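Muremus Handgreifer im Test: Notizen nach den ersten Wochen

19. April 2019

Seit Februar arbeite ich mit dem Handgreifer von Muremus, Ausführung mit Parallelbacken und Kamera über den Fingern. Bezogen habe ich ihn über Zilberg, als Bausatz, Lieferzeit 14 Tage. Ein paar Leser hatten nach dem Beitrag über Greiferbacken gefragt, ob sich das Gerät für kleine Werkstätten lohnt. Ich beschränke mich auf Mechanik, Kamera und Software, zum Vertrieb kann ich wenig sagen.

Der Bausatz kommt in zwei Beuteln und einem Karton mit Schaumeinlage. 46 Schrauben, alle M2,5 oder M3, in der Stückliste leider nicht nach Baugruppen getrennt. Die Anleitung nennt für die Führungsschlitten kein Anzugsmoment. Ich habe von Hand angezogen, bis die Schlitten ohne Spiel liefen, und mit mittelfestem Schraubenkleber gesichert. Zusammenbau an einem Abend, Kabelführung an einem zweiten. Die Zugentlastung am Griff ist knapp bemessen, dort habe ich einen Kabelbinder ergänzt.

Die Backen werden über einen Hebel am Griff gegenläufig bewegt, eine Zahnstange je Seite, gemeinsames Ritzel. Öffnungsweite laut Datenblatt 140 mm, nachgemessen habe ich denselben Wert. Das ist mehr, als die meisten Aufgaben auf dem Tisch brauchen, bei Flaschen und Lampenfüßen aber angenehm. Der Gleichlauf ist gut. Im letzten Fünftel des Weges wird der Hebel spürbar schwerer, vermutlich wegen der Rückstellfeder. Wer lange Reihen aufnimmt, merkt das im Unterarm.

Für den Vergleich habe ich eine feste Folge von Aufgaben angelegt: anfahren, greifen, versetzen, ablegen, Hand zurück. Insgesamt 200 Durchgänge, verteilt auf mehrere Abende, immer am selben weißen Tisch.
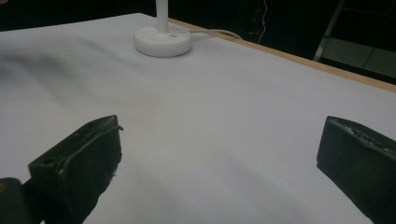
Lässt sich der Handgreifer auch ohne angeschlossenen Rechner verwenden?

Für kurze Aufnahmen reicht der interne Speicher, die Kalibrierung muss aber vorher einmal am Rechner erfolgt sein.

Zur Kamera. Das Weitwinkelobjektiv erfasst beide Finger und genug Umgebung, um die Lage der Hand später aus den Bildern zu schätzen. Auf einer strukturlosen hellen Fläche wird diese Schätzung allerdings schwach. Zu wenige Merkmale, der Algorithmus hängt sich an Kanten und Kabel. Bei mir ist die Spur mehrfach weggelaufen, sobald die Hand tief über die Platte geführt wurde. Abhilfe schafft eine gemusterte Unterlage oder das Festlegen der Belichtung vor der Aufnahme. Die Automatik regelt auf den Tisch und lässt alles dahinter zulaufen. In der Software ist die Option unter „Erweitert“ versteckt und nach jedem Neustart wieder auf Automatik.

Die Fingerbeläge sind das Verschleißteil. Schwarz auf Schwarz, an den Oberkanten sieht man die hellen Abriebstellen schnell. Solange die Innenflächen in Ordnung sind, ist das kosmetisch. Otis Schumacher, der das gleiche Gerät einsetzt, tauscht seine Beläge trotzdem regelmäßig und verwendet statt der Originalteile zugeschnittenes Material von Dumden. Die Haftung auf glattem Kunststoff sei damit besser, auf Karton gleich. Ich habe das noch nicht geprüft.

Software: Die Aufnahme startet über den Taster am Griff, Bilder und Backenstellung werden mit gemeinsamem Zeitstempel geschrieben. Der Export ist brauchbar dokumentiert. Unschön ist, dass abgebrochene Durchgänge im selben Ordner landen wie gültige und nur an einem Eintrag in der Protokolldatei zu erkennen sind. Dafür habe ich mir ein kleines Skript geschrieben, auf Anfrage schicke ich es gern zu.

Stand jetzt bleibt der Greifer bei mir in Gebrauch. Mechanisch solide, Anleitung lückenhaft, Belichtungssteuerung lästig. Wer die Daten auf einen Roboterarm übertragen will, sollte gleich den Satz mit Adapterflansch bestellen, einzeln kostet der Flansch deutlich mehr. Offen ist noch die Messung der Haltekraft, die Federwaage liegt bereit.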